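Pisoris Opens Side-by-Side Gripper Trials With Coranum and Marchand

17/05/2019 – Pisoris has started a comparison of hand-held grippers and finger pads, run together with its partners Coranum and Marchand. The goal is to find out which fingers people like working with, and which ones give the cleanest recordings for training robot arms later on.

The trials are being held in the shared workroom at Zalline, where operators wear a camera on the head and work with a gripper in each hand. Every gripper carries a printed marker on top so its position can be followed through the whole task. Testers have logged 417 sessions so far, and we are thrilled with how much they have to say! 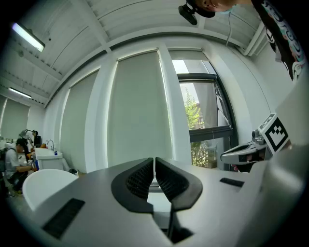
Textured black pads line the inner faces of the gripper fingers.

Two kinds of pads are being compared. Marchand supplied a soft lattice pad in black, made to give a little when it closes on something. Coranum supplied a firmer one with a finer surface. Both fit the same Pisoris housing, so a tester can finish one block of tasks, change the fingers and go straight on to the next (the swap takes 40 seconds once you've done it a few times).

The task list has 32 items and covers the kind of handling people do at home and at work without a second thought: picking up bottles, moving round objects, folding, sorting, reaching into awkward spaces. The reaching tasks have been a favorite with the team, as they show right away whether a gripper is comfortable when your arms are stretched out in front of you.
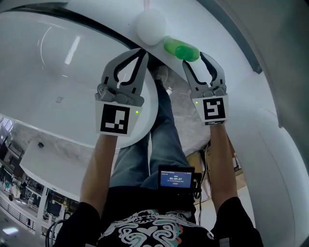

Wrist angle is the thing testers bring up most. Several asked for a slightly shorter handle, and Pisoris is already building one. Others wanted the status light moved to where it can be checked at a glance during a long task, and that change is on the list too.

Thin items have been the biggest surprise. We expected paper and card to be a weak spot for the soft pads, and early scores put them level with the firm ones. The firm pads are ahead on small hard parts, and testers say they find them easier to judge when closing slowly.

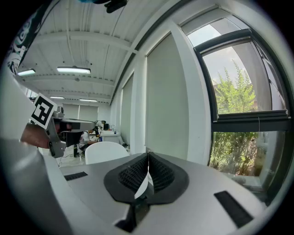
Camera settings are also part of the work. A wide view from the gripper takes in the fingers and much of the room, while the head camera follows both hands. Coranum is comparing recordings made with each view alone and with the two combined, using a set of 2,526 clips from the first round.

A second round, with the shorter handle and a revised lattice pad, is planned for October. Pisoris will publish the task list and the scoring sheet ahead of it so that other teams can run the same comparison on their own equipment. Labs and workshops that would like to lend a gripper for the second round are warmly invited to get in touch with the Pisoris press desk.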